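Music library: new opening time and the spring count

Dear members and friends of the Palenach music library,

We want to inform you about some changes which start in May. The library room will open at 4 in the afternoon, one hour earlier than before. Many parents asked us for this, so the children can borrow their notes before the lesson and need not come back in the evening.

We have also finished the count of our sheet music. In the catalog there are 3,924 titles, but on the shelves we found 3,711. Most of the missing ones are piano books for beginners and duets for flute. Please look at home, also inside the piano bench and in old school bags. You can return everything without a fee until the end of May, even if it is many years late. The branch in Rirnton accepts returns too.
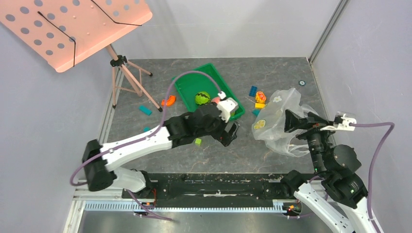

Pink music stand with a perforated desk.

From the same month, members can borrow up to four books at one time for the whole summer break. For orchestra parts the old rule stays: only complete sets, and please no marks with pen. Soft pencil is fine, but erase it before you bring the set back. Last year we had to replace a full set of the Drurkwood Dances, which was a pity, as it is hard to find now.

The collection from the Sandhu family is still in boxes. It contains songs for voice and guitar, many of them copied by hand, and we are putting them in order by language. If you can read old handwriting and have a free evening, we would be very glad for your help. Write to us or leave a note at the desk.

With friendly greetings from the library team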